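Ticket 283
Product: Partanen white work sheet, 800 mm
Opened by: Khairul Kusuma
Opened: March 13, 2021
Status: Waiting on customer

Problem as reported
Faint line down the middle of the sheet and small dark dots over the surface. Customer wants to know if the marks come off and if the sheet can be replaced under the Pleltlow order.

Steps tried by customer
Dry cloth, no change. Soft eraser on one dot near a corner, dot got lighter but left a gray smear. Stopped there. Has not used water or cleaner.

Photos

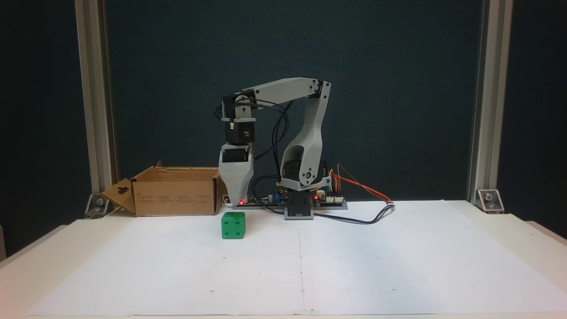
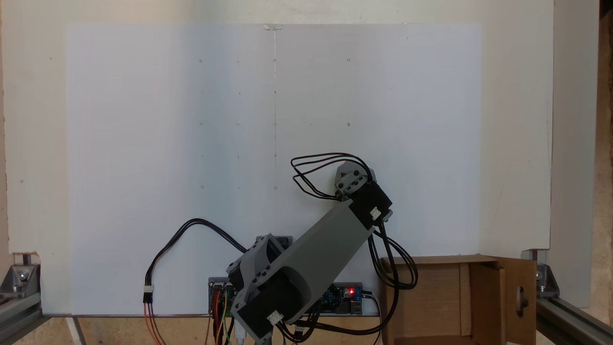
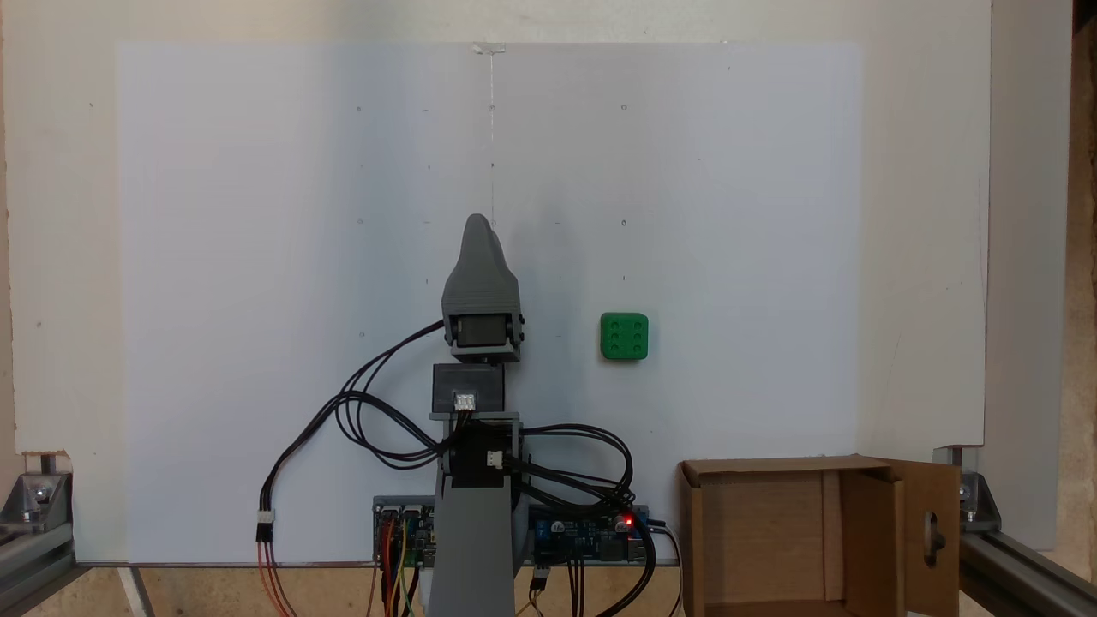
Reply from support
Thanks for the photos. The line is faint in all of them. In the second one it looks like pencil, and the dots sit in rows, evenly spaced on both sides of it. Our sheets ship blank, so we would not treat those as a print fault. In the first photo the line looks more like a crease in the paper. Creases from folding don't erase.

Please don't use water or spray on it. If you want to try again, use a clean white eraser, light strokes, one direction. Leave the clear tape at the top edge where it is for now. It can lift the surface when pulled.

Customer reply
Will try the eraser. The sheet came in the Delleck carton with 2 others, still wrapped. Should I open one to compare?

Support
Yes, please. Check it flat, before taping it up, and tell us if there is a line down the center. Ticket stays open for 22 days.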